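Okay, long thread time. I promised a few people I'd write up what I learned running a language teachers' meetup this spring, so get comfortable, it goes on a while.

Background for new followers: I teach Spanish 1 and 2 at a middle school in Endmont. There are 14 of us in the area who teach some kind of world language, and most of us are the only person in our building who does. You can go a whole semester without talking shop with anybody who knows what a stem-changing verb is.

So in April we started getting together every other Wednesday after school. No dues, no officers, no name (we tried to pick a name and it ate up half of the first meeting, so we dropped it).

The first one was rough! I had planned a whole slideshow on assessment. I got through four slides and then Hsin-yi Mak, who teaches Mandarin over at Tevon, asked if we could please just talk about what to do with kids who won't speak. We talked about that until the building closed.

That's pretty much been the format ever since. Somebody brings a problem from that week, we chew on it, and whoever has an activity makes the rest of us do it as students.

About doing it as students. If you run anything like this, please do this part. Hsin-yi taught us a ten-minute lesson in Mandarin with zero English, and I was sweating by minute three. I've been teaching for years and I had completely forgotten what it feels like to have someone look at you and wait for a sound to come out of your mouth.

I went back the next morning and doubled my wait time. It feels like forever when you're the one standing up there. Count in your head if you have to, I do.

Okay, activities, since that's what you all keep asking me for.

1. Bad directions. Partners sit back to back. One has a simple map, the other has a blank sheet. The one with the map has to get their partner from the library to the bakery, but at least one direction has to be wrong, and the partner has to catch it and say so. My kids will argue in Spanish about a left turn for the entire period. I've never gotten that out of a worksheet.

2. The two-question rule. This one is from Chaminda Biswas, who teaches French at the high school. Any time a student answers you, they owe the room a question back, and then the next kid does too. You start with "do you like pizza" and a few minutes later they're asking each other whether their brother is annoying. Chaminda keeps the question words taped along the top of the board and says that's all the prep there is.

3. Story with holes. You tell a very short story out loud, really slowly, and you stop before every important noun so the class can fill it in. You take the silliest answer. Then they retell it to a partner. I was skeptical of this one, because my 7th graders can be a lot after lunch, but the retelling is where I heard full sentences from kids who had only given me single words since fall.

4. Kitchen commands. Great for the food unit. One student gives orders (open, close, take out, put it on the plate) and the other acts it out. Pantomime is fine, you don't need real stuff. Swap when they mess up, which is fast, and there's a lot of yelling, so maybe warn the class next door.
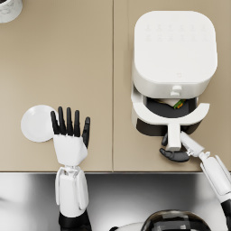

Page last changed: Wednesday, 4:40 pm

A few people replied asking how I grade all this talking. Short answer, I mostly don't! I keep a class list on a clipboard and put a check by a name when I hear that kid get a message across. Doesn't have to be pretty. If there's a kid with no checks by the end of the week, I go sit next to that kid on Monday and we chat.

For the formal speaking grade I use the rubric Hsin-yi shared, which has just 2 rows. Did I understand you, and did you keep it going. That's it. I used to have one with so many boxes that I was staring at the paper the whole time a kid was talking to me. Terrible. Poor kids.

Things that flopped, for balance. The phone recording project (everybody read off a script, you could hear the eyes moving). Speed chatting with a timer on the projector - they watched the timer. And my "only Spanish past this line" tape on the floor, which lasted until somebody needed the bathroom.

Next thing we're trying is a conversation afternoon in the cafeteria at Drollum, all the languages together, kids move from table to table. We have nearly 100 students signed up so far, and I don't know where they're all going to sit. If you've run one of these, how long did you give them at each table? I'm thinking eight minutes, Chaminda thinks five.

Also looking for card games that work with beginners and don't need much explaining. Reply here or message me, I read everything, just slowly during the school week.

And if you teach a language anywhere near Endmont, come sit with us. Bring a problem and a snack.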